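Zerness Tabletop Set – README

Student project, Kendar Robotics Club
Last updated May 8, 2024

What this is

Zerness is a set of short demonstrations recorded by club members with a hand-held gripper. A person holds the gripper, does a small household task at a table, and the wrist camera records it. We use the recordings to train a policy for the club's arm, which carries the same fingers. The set was made for the November showcase and has been cleaned up since then so that next year's members can use it.

There are 131 demonstrations in the release. Of these, 79 are basket tasks and the rest are split between cup and cloth tasks. Each demonstration has its own folder.

Folder contents

video.mp4 – the wrist camera recording
pose.csv – gripper position and rotation, one row per video frame
width.csv – opening between the fingers, in millimeters
notes.txt – who recorded it, which task, anything odd

The notes files are uneven. Efren Sarmiento wrote full sentences, and most of the rest of us wrote two or three words. If a notes file is blank, the recorder had nothing to report.

Recording

All basket tasks were done on the white table in the club room. The operator starts with the fingers open, holds still for a moment so the tracking can settle, then moves in. Objects go on the table before recording starts and are not touched by hand until it stops.
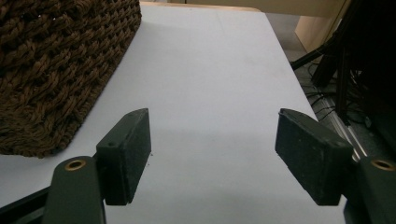 The opening width at the start is not the same in every demonstration. Early on we had no rule for it, and Gert Coetzee added a check later that rejects any recording where the fingers start less than halfway open. Recordings made before the check were kept if the task itself was fine. If you are training on width, filter on the first row of width.csv and pick your own cutoff.

Pose comes from Fajardo, the tracking script Rommel Tolentino wrote for his semester project. It loses track when the camera is very close to a plain surface, and the tabletop is a plain surface. You will see this as a jump in pose.csv, usually near the start of a reach. We removed the worst cases and left the small ones in.

Splits

Twenty demonstrations are held out for testing. They are listed in test.txt. Please don't train on them, even for a quick try – the club leaderboard uses the same list.

Known problems

- In 10 demonstrations the width file is one row shorter than the pose file. Drop the last pose row.
- The cloth tasks were recorded by only two people, and it shows in the motion.
- The background changes between sessions. We did not clear the room each time.
- Older folders use the name "zudum" for the basket task. Zudum was the project's first name. The loader accepts both.

Using it

Run load.py with the path to the release folder. It needs Python 3 and the packages in requirements.txt. Club members can use the set for any class or competition entry. Anyone outside the club should ask first.

Contact

Felicja Laskowska looks after the files. Questions about the gripper itself, including spare finger pads, go to Myrtle Ridgeway.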